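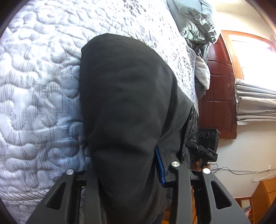 A black garment on a quilted bedspread, with a comforter heaped at the far end.

Prallarmont clothing swap opens early, organizers want bags in by 10

The fall clothing swap in Prallarmont is back in October, and this time drop-off is mornings only. Bags in by 10, folded please. Last year 600 pieces came in and a good part of them were balled up in the bottom of trash bags.

"Lay it flat on the bed, look at it, then fold it," said organizer Jytte Kragh. "Check the zipper. Check the hem. It takes a minute."

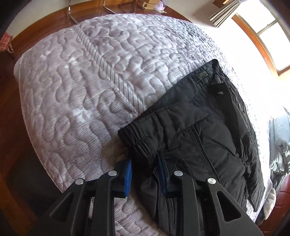

Dress pants are wanted most, black ones espescially - 83 people asked for work clothes last time and the rack was bare by lunch. Hooks and waistbands should be in working order. Loose hems are OK, Said Berrada will have a sewing table going by the door.

Limit is 2 bags per household. No pillows, no comforters, no single socks. Quilts only if washed.

Swap itself starts right after sorting, doors on the Lendix side of the building. Parking out back is tight so walk if you can. Leftover peices go to the spring sale - ask Kragh if you want yours back.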